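Account and Session Security Checklist – Shared Phones and Tablets
Flenis support desk, second revision, December
Completed by: Prasert Chareonsuk
Reviewed by: Napaporn Rattanakul

Scope: Android devices signed in to Rivodano chat, Begum mail or the Prima photo app. Work through the items in order. Mark each OK, FAIL or N/A and leave a comment for anything other than OK.

1. Screen lock set, PIN of 8 digits or more. OK
Comment: Two tablets still used a swipe pattern. Changed during the check.

2. Auto-lock at two minutes or less. OK

3. Only the assigned account is signed in to Rivodano. FAIL
Comment: An old account was still listed under Switch Account on the front desk phone. Signing out is not enough – the saved profile stays on the login screen until it is removed by hand. Removed, app restarted, list now clear.

4. Active sessions reviewed under Settings, Security, Where You Are Signed In. FAIL
Comment: 12 open sessions on one account, most of them from browsers no longer in use. All ended except the current one. Password changed afterward.

5. Two-step login on for Begum mail. OK
Comment: Backup codes printed and stored in the key cabinet. The older set was shredded.

6. Notification previews hidden on the lock screen. OK
Comment: Rivodano turns previews back on after a major update. Check again after each one.

7. Prima automatic upload limited to the work album. FAIL
Comment: Upload was set to All Folders, up to 900 files waiting. Queue cleared and folder setting corrected. Test upload completed to the work album.
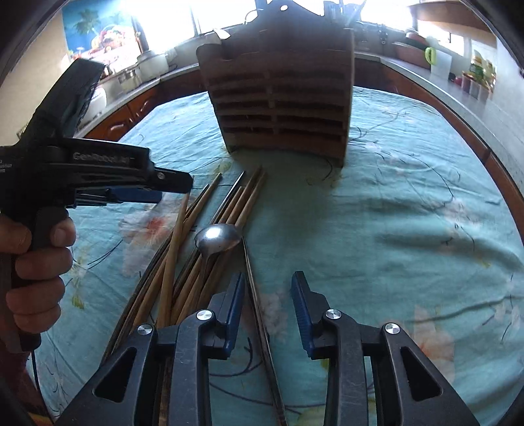
Item 7: gripper with blue ribbed pads, second gripper marked GenRobot.ai at left.

8. App permissions reviewed (contacts, location, microphone). OK
Comment: Location set to While Using on all three apps. Contacts access denied for Prima.

9. Cached data cleared in Rivodano. N/A
Comment: Storage use under 100 MB on every device. No action needed.

10. Remote sign-out tested from a second device. OK
Comment: The phone dropped to the login screen after a manual refresh. Without the refresh it kept showing old messages – note this for the next revision.

Open actions: repeat items 3 and 4 on the front desk phone. Napaporn to confirm the owner of the removed account before it is closed for good.

Related items
Removing a saved profile from Rivodano
Begum mail: replacing lost backup codes
Prima upload settings by folder
Lost or stolen device report form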